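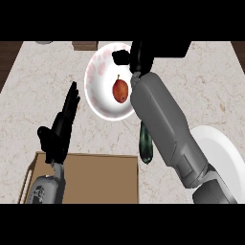

Fruit bowl

A fruit bowl is a wide, open dish for keeping fruit out on a counter or table, and I've been writing about them for this kitchen encyclopedia long enough to have opinions. It can be china, glass, metal, wood or wire. Mine is china, with a chip I keep turned to the wall.

Uses

Mostly, ripening! Peaches, plums, mangoes and pears get softer at room temperature, and an open bowl lets air move around them. Once they give a little when you press near the stem, I move them to the fridge. Bananas give off a lot of ethylene gas, so they hurry everything else along (great if your avocados are like rocks, terrible if your pears are already ready). Berries and cherries don't belong in the bowl at all — they won't ripen any further and they go moldy fast.

Shapes

Shallow bowls bruise fruit less. Footed ones, sometimes called compotes or tazzas, look grand on a table but tip over more easily. My friend Shanti Srivastava in Lillport owns 4 of them and swears by the lowest one for peaches.

Care

I wash mine whenever it's empty, with plain dish soap, and dry it well. Wooden bowls shouldn't soak. If fruit flies show up, which in my kitchen means August, check the bottom layer first and toss anything split or leaking.

See also: Colander, Cake stand, Bread box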